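My Pick-Up Bin Project: How Do Blocks Land When You Dump Them?

So this is my report for the fall materials and storage class. I picked the topic in about five minutes and then spent all of November on it, which my roommate thinks is hilarious. The question sounds simple. If you pour long skinny blocks into a metal bin, where do they end up, and does the shape of the bin have anything to do with it?

I got the idea at my summer job. I was in the parts room at Andeck, and everything long and thin (dowels, spacers, trim pieces) lived in deep bins. Every time I reached in for one piece I got two, or the one I wanted was lying under another one. I started wondering if a different bin would help, or if long things just do that no matter what you keep them in.

What I used

The blocks are from an old Grundden stacking set that the department has had forever. They come in a bunch of colors but I stuck with red and green because those were the ones we had enough of, and also because I could tell them apart fast when I was writing things down. They are long and skinny, and that was the whole point.

For bins I had two. One was a Pirihi storage tub with straight sides, the kind you would keep under a bed. The other was the big gray metal bin with the sloping sides, and I got very attached to it. It had clearly lived a full life before it got to me! I borrowed a light wooden table to put everything on and marked the bin's spot with tape after the first day, when I bumped it with my hip and had to start over.

Everything went into a spreadsheet. I also tried a note-taking app called Drorkix for about a week but typing in it with one hand while holding blocks was miserable, so I went back to pencil and copied it over at night.

What I did

I kept the pours small, usually four to six blocks, so I could see every piece. I held them in a shallow cardboard tray and tipped it over the middle of the bin. Then I wrote down three things for each block: was it touching a wall, was it crossing another block, and which way was it pointing. If two blocks lay side by side without one on top of the other, I called that "touching" and did not count it as a crossing.

My plan was 1000 pours in each bin, so 2000 total. Ha. I got to 531 and that was with Nicanor Escobar helping me on the evenings he didn't have lab. I should have timed a few pours before I wrote the proposal. Each one takes longer than you think, mostly the writing-down part. My first 40 pours don't count toward the 531, either. I was tipping the tray from way too high and the blocks bounced like crazy, so I threw those out and started fresh from lower down.

What I noticed

The thing I expected to see was everything sliding down the slopes and making one neat pile in the center. It did happen sometimes, but much less than I guessed. A block that hit the slope at an angle would often slide down and stop with its long side right up against the bottom of the wall. Those were the "parked" ones in my notes. Once a block was parked it usually stayed there, even when another one came down near it.

The straight-sided tub had its own problem. Blocks would lean in the corners with one end up on the wall, and I never really settled on how to record those. I ended up making a separate column called "leaners" halfway through, so the early tub numbers and the late tub numbers don't match up perfectly. I would fix that first if I did this again.

Crossings happened in both bins. I had two kinds in my notes, the T (one block's end resting on another block's middle) and the X (both crossing near the middle). The X is the annoying one if you want the bottom block, because you have to move the top one or drag the bottom one out sideways and disturb everything else.
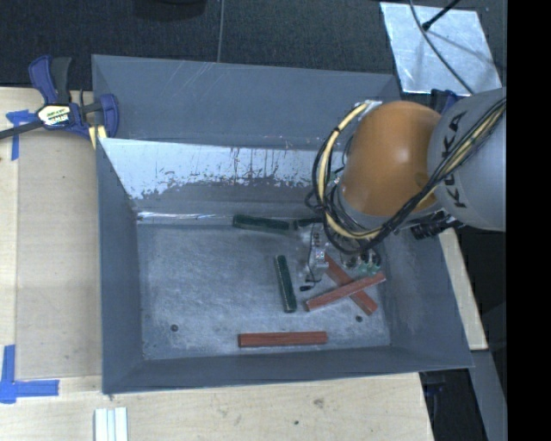
Photo: class project folder, metal bin series

The two red blocks on the right side of the floor are a really clear X. The third red one is lying by itself near the front wall, almost horizontal, and that's about as easy as it gets for picking up. The green one against the base of the back panel is what I mean by parked. It's tilted a little, but it's right up along the panel. The other green one, out near the middle, went in my notes as "loose" because it isn't up against any of the walls.

You can also see how worn the metal is. The floor is covered in fine scratches and cloudy swirls, and the upper part of that inner sloping panel has lost its gray coating in a big ragged band. I wondered a lot about whether the scraped metal is slicker or grippier than the coated part. I tried sliding one block down each kind of surface and couldn't feel a difference, but my fingers are not exactly a lab instrument. There are two little round holes in the floor too, and I spent a while worrying that block ends would catch on them. They're small compared to the blocks, so I left them alone and didn't tape them over.

Problems with my results

I only used one shape of block. Shorter pieces might roll into the center the way I expected, and I'd like to know. I also poured over the middle every single time, and in a real parts room people toss things in from whatever side they're standing on.

Nicanor and I didn't always agree on what counted as touching a wall. He was stricter than me. We went back and compared a handful of the same pours and changed a few of mine, but I didn't redo the whole sheet.

If I get to keep going

I want to try a divider down the center of the metal bin, just a strip of cardboard at first, to see if it cuts down on the X's. I also want to line one slope with felt and leave the other one bare. The spreadsheet is in the class folder under my name, with the leaner column highlighted in yellow, and the 40 practice pours are on their own tab at the end.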